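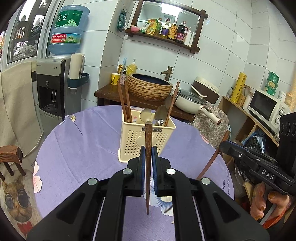

Figure 1. Dark wooden chopstick held upright by a hand-held gripper.

4.2 Late filings by parties without a lawyer

The register of the Rutdale civil court contains 2398 applications for more time to appeal in the period of our study. We read only those in which the applicant had no lawyer at the moment of filing. The Pineo Law Clinic gave advice in a part of these cases, but advice alone was not counted as representation. In this respect we follow the coding of the earlier Patitz survey, although that survey was made in a criminal court and its time limits are shorter.

The most frequent ground was that the judgment had arrived late by post. The court usually accepted this ground when the delay was 8 days or less. After 20 days it asked for a further reason, and illness was the one most often given. We did not find a written rule for either limit, and the practice direction leaves the matter to the judge.
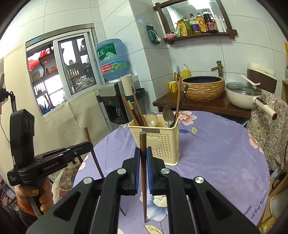

Figure 2. Two hand-held grippers, one marked GenRobot.AI, with a chopstick held vertically.

A second question is how the application was written. The Gallagher form, which the court introduced in November, has three boxes: one for the reason, one for the dates and one for the documents attached. Applicants filled in the first box at length and the last one very shortly. Many wrote "see papers" and nothing more, so the clerk had to guess which paper was meant.
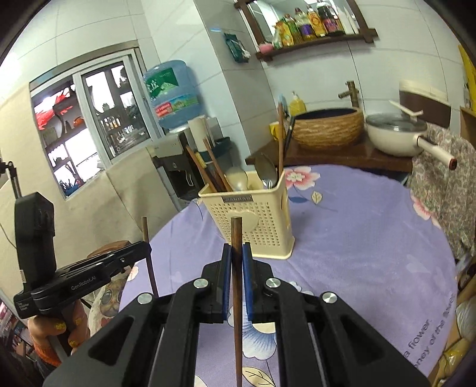 The box for attached documents matters most when the applicant relies on a photograph. The judge reads the form first, and a poor entry can send him or her to the wrong page. The same table may be entered as "table with purple cloth" by one person and as "table with owl" by another, and both entries are correct for a lavender cloth which has flowers over it and a cartoon owl face printed at the lower left. The clerk cannot know from these words that one item is meant. For this reason we coded an entry as sufficient only if it gave the page number in the bundle. Entries with a date but without a page were placed in a separate group, and they are treated in section 4.3.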